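Will It Rain on Flenside? Checking a Town Forecast Against a Bucket
Student project report, Uzor Weather Methods course, 7 March 2026
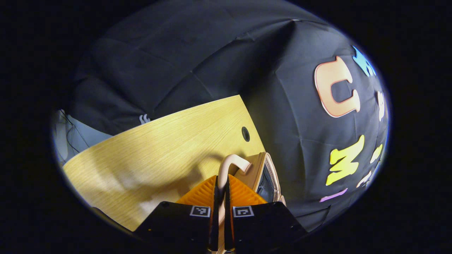

How often did the next-day rain forecast for Flenside match what fell in our gauges? It matched on 35 of the 51 days we recorded, and missed on the other 16.

Background

Flenside sits on the wet side of a ridge, and Flilolmont sits on the dry side, or what the people of Flilolmont like to call the dry side. Both towns get the same forecast. Residents have complained about this for as long as either town has had a bus stop to complain at. Our project set out to learn if the complaint holds up or is just a local hobby.

Method

We put up 2 rain gauges, one on the school roof in Flenside and one behind the Flilolmont library, and read them every morning at seven. The readings began in August, when getting up at seven seemed like a reasonable thing to promise. A day counted as wet if the gauge held at least a hundredth of an inch. The evening forecast was logged the night before, and any rain chance of 50 percent or higher counted as a forecast of rain.

Readings went into Odix, the logging program our course uses. Odix rounds to the nearest tenth unless told otherwise, and we told it otherwise in week two. The first week was retyped from the paper sheets.

Results

Of the 16 misses in Flenside, 11 were days when rain fell without being forecast. The remaining five were forecast rain that never showed up, including the day of the school picnic, which had been moved indoors.

Flilolmont did better, with nine misses. Most of the gap came on mornings with a light west wind, when low cloud piled up on the Flenside side and drizzled there until lunch. The ridge rises only 400 feet above the school, so we had not expected much from it.

Problems

A 50 percent cutoff is blunt. A forecast of 40 percent followed by rain went down as a miss, and a forecaster would be right to object. We reran the Flenside numbers with a cutoff of 40 and the misses dropped to 13, so some of the blame is ours.

The Flilolmont gauge also spent part of one week under a sprinkler. Those days were thrown out for both towns and are not in the 51.

Next steps

We would like a third gauge on top of the ridge and a wind reading at each site. We would also like the morning reading moved to eight.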